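Trallevik Support / Teleoperation and Recording
Ticket 357
Subject: Right hand closes before the operator does; replayed demos knock fruit off the shelf
Reported by: Lilian Kaijage
Assigned to: Victor Mohamedi
Site: Swai
Priority: Normal
Status: Pending customer confirmation

Lilian Kaijage, 9:12 a.m.

We are recording the shelf-to-basket task on the humanoid. Operator wears the gloves, left hand holds the basket by its handle, right hand reaches into a cubby, takes one piece of fruit, puts it in the basket. Live control feels normal. The trouble is in the saved episodes. When we replay one on the robot, the right fingers start closing while the palm is still on the way in, and the fruit gets pushed to the back of the cubby. Left hand is fine because it stays closed for the whole episode.

Recorder is Bidside, updated in October. We didn't replay anything for a while after the update, so I can't say if it started then.

Attached: one session folder, 204 episodes, plus the glove calibration file.

Victor Mohamedi, 10:40 a.m.

Thanks. Please send:

1. The recorder config from the machine that writes the episodes, and the one from the operator station if they are separate machines.
2. The output of the clock check on both.
3. Whether the hand stream is saved as commanded position or measured position.

Please don't recalibrate the gloves yet. If the offset is in the glove file I want to see it as it is.

Lilian Kaijage, 11:25 a.m.

Both configs attached. Two machines. Clock check says OK on both. Hand stream is commanded, arm stream is measured. That is how it came; we haven't changed it.

Victor Mohamedi, 1:05 p.m.

That explains part of it. A commanded value is stamped when it leaves the operator station. A measured value is stamped when the joint reports it back, after the arm has done the moving. On replay the player lines both up by stamp, so the hand runs ahead of the arm by however long the arm lags. With a slow approach it doesn't show. With a quick reach into a cubby it does.

Try this on one episode first:

- Open the session in the player.
- Set hand source to measured. The recorder saves both by default; only one is picked for export.
- Replay at half speed with the shelf clear of fruit.
- Replay at full speed, same shelf.
- Watch the thumb. It should still be open when the palm stops.

Tumaini Nyanda, 2:48 p.m.

Answering for Lilian, I am on the operator station this afternoon. Hand source set to measured, episode replayed at both speeds. Half speed is correct. Full speed is better but the fingers still lead. The change is easy to see and it is not enough.

Mwende also noticed that the lead is the same on high cubbies and low ones. If it were arm lag alone I would expect it to get worse on the long reaches.

Victor Mohamedi, 3:30 p.m.

Agreed, a constant lead points at something else. Looking at your operator station config, line "hand_smoothing" is set to 2 and the recorder config has no such line. The older recorder treated a missing value as "same as source". The current one treats it as zero. So the arm stream goes through the filter and the hand stream skips it.

Add hand_smoothing = 2 to the recorder config, restart the recorder, and record a few new episodes. Old ones can be fixed at export, see further down. While you record, please save some stills from the head camera and a view from the fixed camera. I want to check hand shape against the joint values.

Mwende Waweru, 4:55 p.m.

Config changed, recorder restarted, new episodes recorded with pear and red fruit. Joint logs are in the same folder as the stills. 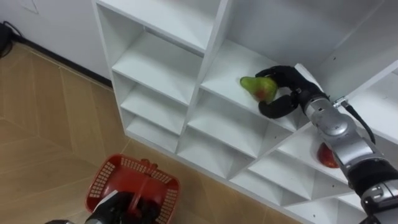
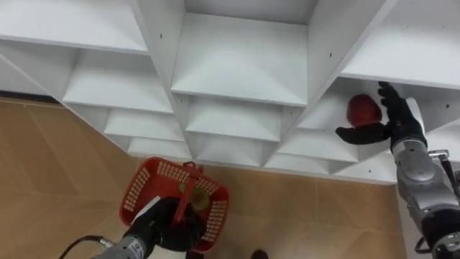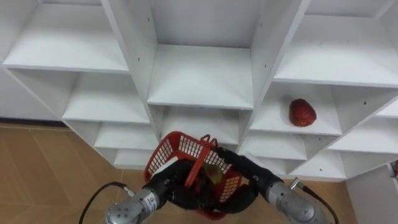
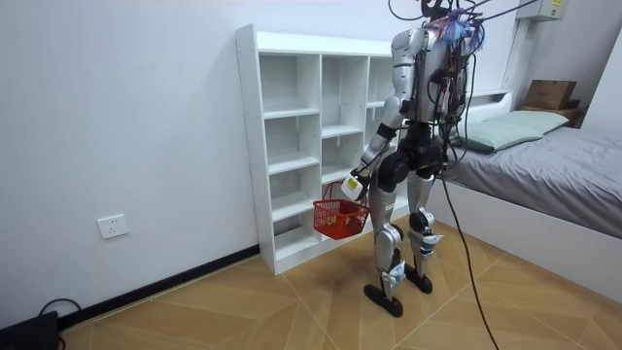 Review of stills and logs

Victor Mohamedi, 5:40 p.m.

Notes on what I can use.

First still: fingers over the top of the pear, thumb underneath. The joint log has the right hand partly closed at that stamp, and the arm stream agrees with the wrist position at the shelf edge.

Second still: fingers spread, thumb out along the cubby floor, red fruit beside the hand. The log shows the right hand open. Before the config change your episodes had it half closed at this wrist depth, so this one is the most useful to me.

Third still: both hands on the basket. I can't judge timing from this because neither hand is reaching. If operators are going to hold the basket with both hands, please mark that part as a separate segment. Otherwise the policy will see the left hand let go of the handle in some episodes and keep it in others.

Fourth, the fixed view: good enough to check the left arm, which has the basket in front of the lower shelves.

Old episodes

The 204 episodes can be kept. At export, set hand source to measured and smoothing to 2. The export tool writes a new folder and leaves the source alone. Episodes where the fruit moved during live control are real misses and won't be repaired by this. Take those out by hand or tag them as failed.

Lilian Kaijage, 6:10 p.m.

Export is running. Two questions.

Does smoothing at export give the same result as smoothing at record time? And should we recalibrate the gloves now? Naomi Mollel is operating next and her hands are smaller than Tumaini's.

Victor Mohamedi, 6:22 p.m.

Same filter, same result, except for the first few samples of each episode, where the filter has no history. Trim the start if the hand is moving there.

Yes, recalibrate for each operator. Save it under the operator's name and don't overwrite the one attached to this ticket. Your session folder refers to it by file name.

Internal note, visible to customer

Missing hand_smoothing in the recorder config should raise a warning at start. Filed with Bidside as a change request by way of Hirell. Until then, check both configs after any update.

Next step: Lilian to replay a sample of exported episodes at full speed, fruit in place, and report. Ticket stays open until then.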